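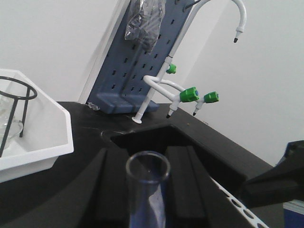

Figure 2. Wrist view: test tube held upright between the gripper fingers, sink and faucet ahead.

4.2 Recording a demonstration by remote control

1. Set the operator handle to Hold. Wait for the status light on the Lovberg console to stop blinking.
2. Open the wrist view. Both fingertips and the mouth of the tube must be visible.
3. Close the gripper on the tube with the trigger. Release the trigger when the force reading stops rising.
4. Press Record and move the handle slowly toward the sink.
5. Keep the tube upright until its mouth is under the outlet.
6. Press Stop, then name the take. Takes longer than 2,000 steps are split into two files.

Note: The first 200 steps are used to set the start pose. Do not move the handle sideways during this time.

CAUTION: Glass can break. Do not raise the grip force limit to correct a slipping tube. Stop the take and grip again.

CAUTION: Keep the forearm clear of the faucet handles when turning the wrist.

To guide the arm by hand instead, see 4.3.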